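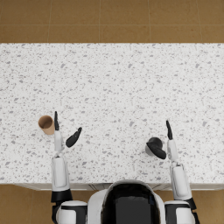
JENDDALE, 9 February 2024

Two cups on a counter. A paper one and a dark gray one. Get the robot to pick them up, one in each hand, and put them down again without wrecking anything. That's the whole assignment, and it has eaten the robotics club at Demthorpe since the fall.

The counter isn't real. Neither are the cups. The club runs everything in simulation for now, on the school's oldest lab machines, fans going like hair dryers. White speckled countertop, brown tile floor, a white robot with two arms and black fingers. The view is straight down, more or less what the robot would have to work with. After an afternoon of looking at it you start to see gray flecks on the cafeteria tables.

The task comes from the Cevau, the regional contest the club enters every year and has never won. Teams get a kitchen, a robot and 3 minutes. The kitchen is the same for all of them. What isn't the same is where the cups go. The judges shift them before each run, so a program that memorized one spot is dead on arrival. Last year's program had memorized one spot.

So this year, more work on the approach. Where the fingers go before they close. How wide. From which side. On the afternoon I visited, the right gripper had a finger curved round the front of the gray cup and the left one was open beside the paper cup, not touching it yet. The room got quiet at that point. Someone said "wait, wait." Someone else was eating chips.

The paper cup is the hard one, all of them agree on that. It sits there a little tilted. Squeeze too hard and the software counts it as crushed, too soft and it slides out. Students have been arguing for weeks over how hard is hard enough, and the whiteboard has two sets of numbers on it, one in red, one in green, with a line down the middle and DO NOT ERASE over the top. The red side was ahead when I was there. Barely.

There are 15 students in the club this year, up from 8, and not enough chairs. Half write code. The rest keep the log, which I assumed was the boring job and was wrong about. Every run goes in it: cup positions, which arm moved first, what went bad. More than 50 runs some weeks. When an arm starts doing something strange, the log people are the ones who know it did the same thing back before winter break, and what fixed it then.

Arguments I wrote down: whether both arms should move at once or take turns. Whether taking turns is cowardly. Whether the elbow is too low. Who changed the elbow. Pizza.

Moving both at once is faster, and the contest clock is short. It also means twice as much to go wrong in teh same second. The club voted for both at once, then spent a week quietly testing turns anyway.

The contest is in June, in Baysal, two hours by bus. Teams that make the final get to run their program on a real machine with real cups, and not one student in the club has worked with a real arm before. They talk about that part a lot. Will the paper cup behave the same? Probably not. One student has started carrying one around, squeezing it in class, taking notes on when it gives. The notes are pretty good.

At five the lights in the hallway go off and the club is supposed to leave. One more run, they said. Then another one, with the cups moved further apart. I had a train to catch and they were stil at it when I left, chairs pulled up close, red side and green side both watching the same screen.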